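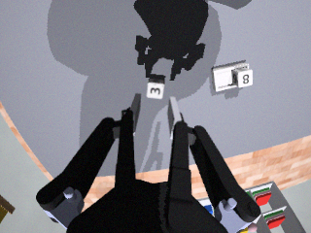

Merkoma opens its simulated tabletop kit to small teams

Merkoma has put its Clinder practice kit on general sale, starting in March. The kit is a set of computer-rendered tabletop tasks for teams that want to train or test a gripper policy before they spend time on hardware. Until now it was sold only alongside the company's Stover arm.

The tasks are short. In the numbered cube set, a two-finger gripper has to pick up small white cubes and put them in a holder. Each episode starts with the cubes in different places and turned different ways, so a numeral may be sideways when the arm gets to it. Shadows are rendered too, including heavy ones that fall close to the cubes.

"The shadows were the part our model handled worst," said Adwoa Acheampong, who tried the kit for two weeks at Bouazza, a small integration shop. "We had trained under flat light and had to go back and redo a lot of it."

The base license has 96 tasks and costs $632 a year for one workstation. It comes with 1,000 recorded episodes from the wrist view. Extra seats are sold in packs of 2.

Setup took Acheampong a morning. She said the install notes were clear but the section on custom grippers was thin, and she had to write to support for the joint limits. Shop owner Sherif Bouazza said he plans to renew for one seat and wait on the add-on packs until soft objects are included. Merkoma has not given a date for those.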